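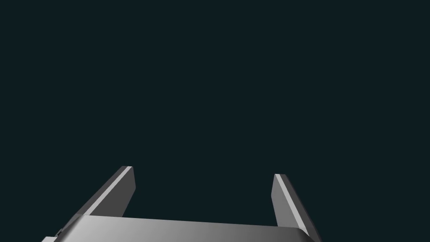

Rendered view, gray gripper, dark background.

Thursday, workshop notebook

Sourdough rye trial for the small oven, continued. I write this while the second batch is resting, so please excuse if the order is not perfect.

The starter was fed in the morning with the Strobel flour, the coarse one. I used 300 g of rye, the same weight of water, and 24 g of the old starter from the jar on the upper shelf. Last time I took more of the old starter and the dough became sour too early, it had a smell like nail polish. Now the smell is mild, a little like apple. After three hours in the cupboard the surface had a dome and many small holes, and the rubber band on the jar was already far below the level.

Batch 1 was mixed by hand. I added the salt late, as we agreed in April. The dough was very sticky and I think the water was too much for this flour. The Terkeck flour drinks more, so our old recipe does not fit one to one. I did not correct it, because I wanted to have a clean comparison. Baked in the tin, with steam at the beginning and the door closed until the end. The crust is good, dark brown and not bitter. The crumb is wet near the bottom – a line as thick as my finger, where it looks almost like pudding. So it is the same mistake as in the last entry, only smaller.

Batch 2 has 17 g less water and nothing else is changed. It was much easier to put in the tin. I smoothed the top with a wet spoon and made the holes with a wooden stick. I will let it rise until the first cracks in the flour on top, and I will not look at the clock for this.
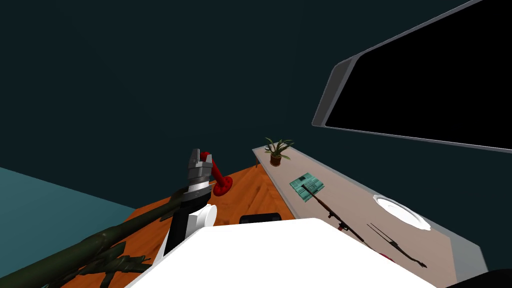

Second rendered view: gripper open, dark green tube at lower left.

The oven: the Edance thermometer and the display on the door still do not agree. With the empty oven the difference is small, but with the heavy tin inside the display is too optimistic. I believe the thermometer. For batch 2 I will wait longer before I put the bread in, and the stone goes one level lower. If the bottom is still wet after that, then the problem is in the dough and I can stop to blame the oven.

Cutting: do not cut batch 1 again today. I cut it too warm and the knife has a gray film on it. Rye should wait until the next day, I know this and I do it wrong every time. The rest is in a cloth in the bread box, please take from the open side.

To buy: caraway (the bag is nearly finished), baking paper, one more jar with a wide neck. The Sumar jar has a crack at the lid and should go to the glass bin.

Later, 6 p.m. – batch 2 is out. It sounds hollow when I knock on the bottom. It is a little lower than batch 1 and has one long crack on the left side, probably I did not press the dough well into the corner. I leave it in the cloth until tomorrow and write about the crumb then.

Recent entries
Wet line in the crumb, first try
Terkeck flour and how much water it takes
Drying starter on baking paper
Oven stone: upper or lower level?
Caraway, whole or crushed

Contact | Copyright workshop notebook | Back to top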